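Plier un haut noir à manches longues sans faux plis
Par Elvira Ospina

Depuis que j'habite en France, je plie mes vêtements sur une table et plus jamais sur le lit. Le matelas est trop mou, le tissu s'enfonce et les plis partent de travers.

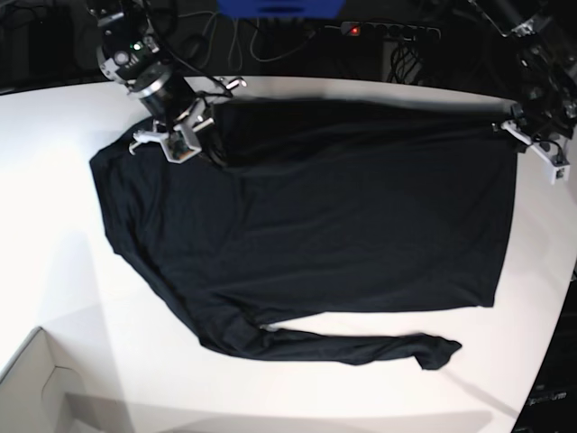 Il faut d'abord choisir une surface lisse et dure, plus large que le vêtement. Pour le noir je préfère une table blanche : on voit bien les bords, et aussi les peluches qui restent après le lavage. Je passe un chiffon sec avant de commencer.

Étalez le haut et lissez-le avec le plat de la main, du col vers l'ourlet. Tirez un peu sur les épaules, c'est là que le tissu se replie dessous. Ensuite les manches : déroulez-les jusqu'au poignet, car une manche tordue fait une bosse dans la pile.

Rabattez un côté vers le milieu, puis couchez la manche le long du corps. Faites la même chose de l'autre côté — les deux bords doivent se toucher presque. Pliez enfin en deux, et encore en deux si l'étagère est petite. Chez moi elle fait 30 cm de profondeur, donc je plie toujours deux fois.

Pour le coton noir, je lave à l'envers et je laisse sécher 24 heures avant de ranger. Les hauts que je ne porte pas en décembre vont dans une boîte Flolwood, avec les plus lourds au fond.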